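Rinbridge puts a robot arm at the scullery sink

The contract kitchen at Rinbridge serves 175 lunches on a normal weekday, and most of the work at its scullery sink is the same few movements. A plate arrives with food on it, the food comes off, and the plate goes on to the rack. Under the Skernach project, a robot arm is due to take over the first part of that job in February.

The arm is being trained in simulation. Achari, the software firm, built a model kitchen with a stone-type sink, a grooved drainboard and a tall black faucet, and has run 2241 attempts in it so far. A run is scored on whether the food leaves the plate and whether the plate stays whole. Position matters more than speed – a plate hard against the back wall of a basin is a different problem from one lying in the open.

For the kitchen hands, the change is mainly in the roster. Two scullery shifts become one, and the hours move to prep and receiving. Staff keep their pay grade and get 28 hours of paid training, part of it spent reviewing runs and marking the bad ones. Several asked for a stop control at knee height, and Jistden, which is fitting the bench, has added it to the drawings.

Plates and food in the simulated sink and on the counter behind it.

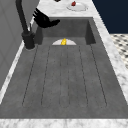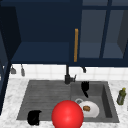
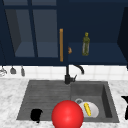
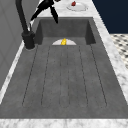
Pots and roasting trays stay with people. So does anything chipped, and so does glassware, which the project left out of scope from the start. The union has asked for a review after 67 working days, with the injury log and the breakage count side by side. Management has agreed to the review but not yet to who will chair it.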